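Folding long sleeves - thirds or the long strip?
Home & Laundry > Folding and Storage

molport_mervyn
Posts: 515
October 2022

Settle something for my household. My wife folds long-sleeved things into thirds, sleeves tucked behind, like a shop. I fold lengthwise until I have one long strip, then roll or halve it depending on how much dignity I have left. She says mine look like draft stoppers. Who's right?

pbainbridge
Posts: 2,866

She is. Next question.

All right, a proper answer. The strip is fine as a stage. It's a terrible place to stop. You get the thing long and flat, you feel you've accomplished something, and then you pick it up in the middle and both ends flop.

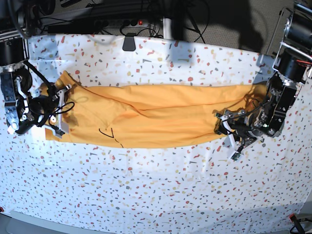 So take it by the two ends, pull gently until it lies straight, and smooth from the center out before you do anything else. A diagonal crease in the middle will still be there next May if you fold over it. Then bring the ends together and fold once more. Thirds are still better.

hustberg32
Posts: 51

Disagree with Pauline, which I gather is a tradition on this board. Strips stand up in a drawer if you roll them tight. I get around 32 tops in one drawer of my old Navarrete dresser and can see every one of them. Try that with your shop thirds.

pbainbridge

I could, but I'd have to own 32 tops.

hustberg32

Some of them are pajamas.

iltwood_again

Does it matter what you fold on? My kitchen table has a slick cover and everything slides off toward the dog. I've been using the bed, but the mattress is so soft that the wrinkles just go somewhere else.

pbainbridge

Table, always. Clip the cover down at the back edge so it can't travel. Move the dog.

molport_mervyn

Tried the pull-and-smooth business on six shirts. Annoyingly good. My wife has inspected them and says they are now very neat draft stoppers.

Mervyn Fothergill, still sleeping indoors

hustberg32

Roll them, Mervyn.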